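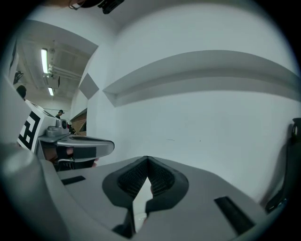 Figure 1. White wall with horizontal ledge; exposed pipes and ducts at ceiling level, with fluorescent lighting.

Reading a Workroom: Walls, Ledges and Open Ceilings
Course handout, Unit 9
Module leader: Maj-Britt Kristiansen. Seminar tutor: Ayana Mekonnen.

1. Purpose of the unit
Students are asked to survey an ordinary indoor workroom and to record how its surfaces, services and lighting bear on the work done there. The unit follows the December site visit and supplies the terms needed for the written report. Students who missed the visit should read sections 2 to 4 before the seminar and base their answers on Figure 1 and the Budivdale drawings.

2. Terms used
Ledge: any narrow horizontal projection from a wall. Where its use is not known, the word "ledge" is to be preferred to "shelf". The wall in Figure 1 has a long white ledge with a shaded underside, and the report should call it shelf-like until its depth has been measured.
Services: pipes, ducts, cables and their supports. Services are described as exposed where no ceiling lining covers them.
Fitting: an item fixed to a wall or ceiling. A fitting whose purpose cannot be established is entered by colour and position only, for example "dark, wall-mounted, far left".
Opening: a gap through which one part of a room is seen from another, whether or not it holds a door.

3. Walls and ledges
A plain white wall returns a good deal of light into the room and shows marks readily. Both points belong in the report. Variations in tone should be entered as patches, with their shape, and no cause should be given unless it has been confirmed on site. The grey diamond-shaped patch to the left of the ledge in Figure 1 is to be treated in this way.
Ledges collect dust and small tools. For the exercise, the clear depth of a ledge is taken in millimetres at both ends and at the middle. A ledge of 300 mm or more is classed as a working surface, and anything shallower as a resting surface. This division is the module's own and should be cited as such. Holger Solberg's paper on the Nilsuwan workshops, in the reading pack, uses a different one.

4. Open ceilings
An open ceiling gives access to pipes and ducts for repair, and adds height. It also leaves more surfaces to clean and may let sound carry further. Students should sketch the main runs first and the branches afterwards, keeping pipes and ducts in separate line weights.
Light fittings are drawn on the same sheet. Fluorescent tubes are shown as single lines to scale, with the direction of the run marked by an arrow. Where one tube looks smaller than another, students must check whether it is a shorter fitting or merely further off. The two fluorescent lights in Figure 1 make a suitable trial case.
Hanging cables are recorded at their lowest point. Brackets are recorded even where they carry nothing.

5. Written exercise
(a) Draw one wall of a workroom of your choice at 1:20, showing every ledge and fitting.
(b) Add a ceiling plan with services and lighting.
(c) In no more than 2000 words, discuss how the wall and ceiling affect two tasks carried out in the room.
Part (c) should refer to at least one source from the reading pack. Measured sheets are to be submitted with the report, including those containing errors, which should be struck through once and initialled.

6. Arrangements
Reports are handed in at Room 336 by 4 p.m. on the closing date shown on the module page. Tape measures and drawing boards may be borrowed from Oda Tveit at the same room. Requests for extra time go to Halvard Dalen in writing.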